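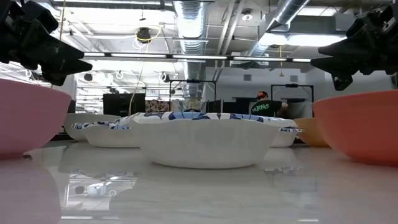
Looking After the Dish Table at Statdale – Gallery

Welcome in, and thanks for stopping by. I promised a few of you at the Quinlan open evening in December that I would finally put up a page on how we keep the Dirimon cell going, and I've been slow about it, so put the kettle on and I'll try to make up for it. Dirimon is our two-armed table, the one that moves dishes. The arms sit on opposite sides and meet over the middle, each one with a black gripper on the end, and between them they sort, nest and stack whatever crockery we put out. I look after the hardware side. Other people write the clever parts, and very nice people they are, but when a finger goes slack or a cable starts to rub it's me with the hex keys.

I've written more than a gallery probably needs. My sister says I can't label a jar without adding a paragraph, and she has a point! Skip along if you only want the pictures.

The grippers

Most of my time goes to the last hand's width of each arm. The fingers are what touch the dishes, and a bowl rim is a surprisingly unkind thing to a finger. It's narrow and curved, and it's always trying to roll out toward the tip. I check both grippers first thing, before power goes on, by wiggling each finger sideways between my own thumb and finger. A healthy one has a tiny bit of give and then stops. A tired one has a bit more, and you get to know the difference the way you know your own front door key.

After that it's a wipe of the inside faces with a damp lint-free cloth, then a dry one. I used to use a citrus cleaner and gave it up, as it left the faces slippery for a good part of the morning and we spent two days blaming the software (sorry, everyone). Plain water has done the job ever since.

The mounting screws get a touch with the small torque driver, and I put a paint-pen stripe across each head so I can see at a glance if one has crept. When I do change a finger I change it in its pair. A new one against an old one will close a hair off centre, and the dish gets nudged sideways just as it's being picked up. You can chase that for ages. We count closing cycles and swap the soft pads at 1000, which sounds wasteful until you've had a pad peel off halfway through an afternoon and stick itself to the bottom of a bowl.

The old pads go in a coffee tin on my bench. I keep meaning to throw them out.

Lining up the two arms

This is the part people ask about most. With one arm, you can be a little bit wrong everywhere and get along fine, as the arm is at least wrong in the same way each time. With two, they have to agree on where the table is, and they have to agree with each other.

I start with both arms parked and the table clear. There's a flat aluminium plate, cut for us years ago by a shop out past Quinlan, with a hole near each corner and one in the middle. It goes down on the surface against two stops, and I bring the left arm to each hole with a pointed tool in the gripper, nice and slow, writing down the numbers as I go. Then the right arm, same holes, same order. If the two sets agree, I put the plate away and have a biscuit. If they don't, I look at the mounts before I look at anything else. Nine times in ten it's a mount bolt, or somebody has leaned on the table edge while reaching for something.

The base joints want to be square to the table, so I set them at 90 degrees with a machinist's square and then check the readout, which ought to say 90 as well. You'd be amazed how often people will trust one and never look at the other. Last winter the square was right and the readout wasn't, and we found a connector that had been pushed in crooked. It was an easy fix once we'd stopped arguing.
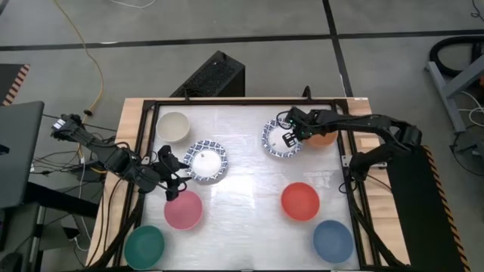 Both arms out over the dishes, with the little green light showing on the right-hand gripper.

Cables, hoses and the floor

I'm fussy about cables, I'll admit it. The bundle on a moving arm needs enough slack to reach every corner of the table and not so much that it droops into the crockery. My way of doing it is to run the arm by hand to its farthest reach, tie the bundle off loosely, then fold the arm right in and see where the loop goes. If it touches the surface, I take up a bit and try again. Hook-and-loop straps only, please! Zip ties bite into the jacket, and the tails will scratch your wrist every single time you reach past them.

The black tape on the floor marks out the sections around the table, and it gets replaced whenever the corners start to lift. I warm it with a hair dryer before I pull it. For the hazard striping I go round with a cloth and check that it's still bright enough to catch your eye when you're carrying something, which is rather the point of having it.

Anything that runs across the floor gets looked at from both ends. I walk it with my hand, feeling for flat spots where a chair has rolled over, and if I find one the cable comes out of service that day. No taping it up and hoping. I have a roll of bright labels for this, and I write the date and my initials on both plugs so that it doesn't wander back into use.

The table surface

Oh, the surface. It's a lovely thing and I complain about it constantly. A shiny white top shows every smear and every thumbprint, and it bounces the ceiling lights straight back up at you. The programmers like having some practice with reflections, so shiny it stays, and I've made my peace with it.

For cleaning we settled on Wotov, the mild soap they stock at the Statdale hardware shop, well diluted in a spray bottle. Spray the cloth and leave the table alone, as drips along the border find their way underneath and you'll be lifting edges before lunch. Wipe in one direction, left to right, then go over it with a dry cloth. I do it once in the morning and again at three o'clock, when the light comes round and I can see what I missed.

Grit is the real enemy. One grain under a bowl and you've got a fine curved scratch that will be there until the top is changed. So the dishes get their feet wiped too, every one of them, before they go out. I use an old pastry brush for the ones with a ridge underneath.

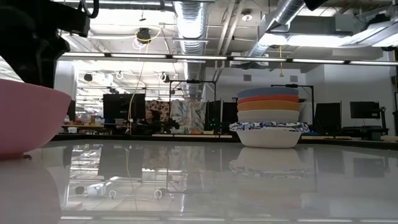
Once the surface is clean and the dishes are out I like to run the slow stack, which is my favourite part of the whole routine. It's the ordinary stacking program turned down to a crawl, and it'll tell you more about the health of the cell than an hour of looking at graphs. I stand well back with my hand near the stop button and listen. A good placement makes a soft little tap. A clack means the arm let go too high, and a scrape means it was still travelling sideways when it got there. I write down which, and at what height in the pile, as trouble that only shows up near the top is usually a tilt and trouble all the way up is usually the grippers.

If it's a tilt, out comes the spirit level and we're back to the table feet. They're ordinary threaded feet with a lock nut. Turn the foot a quarter turn, snug the nut, check again, and do resist the urge to fix two corners at once. I've done that and ended up with a table that rocked like a cheap café one.

My logbook

Everything above goes into a hardcover notebook that lives on the shelf beside the spare fingers. Yes, there's a spreadsheet as well, and I fill that in on the good days, but the notebook is the one I'd save from a fire. We're up to entry 121 now. Most of them are dull, thank goodness. "Wiped, checked, tightened nothing." I'm quite fond of that sort of entry.

A few of the more useful ones, for anybody setting up a similar table:

Left gripper slow to open in the morning, fine by ten. Cleaned the slide and put on a very small dab of grease. Much happier.

Bowls landing a touch toward the right-hand arm. Calibration plate had a crumb under it (muffin, mine). Redid the lot.

Squeak from the right arm at full reach. Cable strap rubbing on the joint cover. Moved the strap along and the squeak went with it.

Stop button tested from both sides. Do this even when you're in a hurry, and especially then.

I'm planning to write up the finger change properly next, with the order I take the screws out and the little jig I use to hold the springs, which will save you crawling under the bench with a magnet. If you've got a table of your own and a trick I haven't thought of, do write to me care of the Statdale workshop. I read all of it, and I do answer, though it may take me a week or two and the reply may run on a bit.

– Merle Baxter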